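PACKING CORNER - what we have, what we need

Quick one this month, the printer wants copy by noon and I still have the parking notice to write.

The move to the Durnlow building is on for June. You all know this by now. What you may not know is that we are packing the small stuff ourselves. Trimell are only taking desks, shelves and the big cabinets. Everything else goes in boxes, and the boxes are on us.

So. Boxes. 200 came in flat from Haddadin, stacked behind the door of the ground floor store. Another 300 are on order, the smaller size, for books and binders and anything heavy. Please don't put books in the big ones. We did that last time and two people could hardly get one down the stairs.

Tape. Ask Canan Canpolat. She has the key to the supply closet and she is the only one who does, so catch her before lunch or leave a note. There are two kinds going around and they are not the same thing:

Brown packing tape - for closing boxes. Bottom seam first, one strip down the middle, then one across each end. Press it down hard with the side of your hand. Top gets the same once the box is full.

Paper masking tape - for labels, for holding a flap while you work, for cables, for keeping a drawer shut. It won't hold the bottom of a full box. Someone tried. It was the mugs.

Please put the roll back when you're done. A clear table with the tape sitting on it is the nicest thing you can leave for the next person. And fold the loose end of the tape over a little before you put it down, other wise we all spend five minutes picking at it with a fingernail.

Cardboard. Flaps that tear when you unfold a box are fine, just tape over the torn edge and keep going. If the tear runs down into the side, flatten the box and use it as a sheet. We need sheets. They go between monitors, under anything with feet, and over table tops so the tape knife doesn't get them. Do not throw away big flat pieces! Lean them on the wall by the elevator. The blue bins are for scraps only.

Labels. Room number first, big, then your name. On the side and not on the top, the top is no use once they're stacked. If your new room isn't on the Sumelell floor list yet write HOLD and I'll sort it out with them. The list should be final in a week or so. If you have questions about rooms call 3943, please don't stop me in the hallway, I will forget.

What not to pack: chemicals, batteries, plants, food. Plants go by car with whoever loves them. Food goes home. Last move we opened a box in the fall with half a fruit cake in it.

Clear plastic containers with lids can travel as they are, no box needed, but do tape the lid. Masking tape is OK for that one if the thing is light. Same for stools - they don't need wrapping, just a label stuck under the seat. 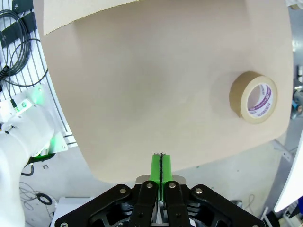
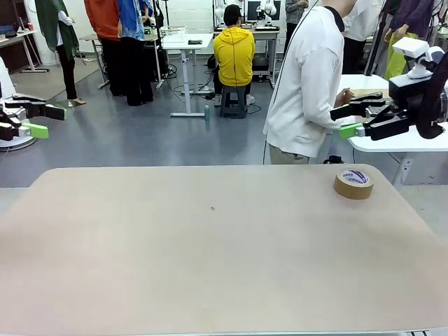

Masking tape on the cardboard (first photo), packing tape on the table (second).

Old newspapers and bubble wrap still wanted, drop them at the front desk. Scissors too, we had 2 pairs at the start of the week and I can't find eihter. More next issue, including who gets the good kettle.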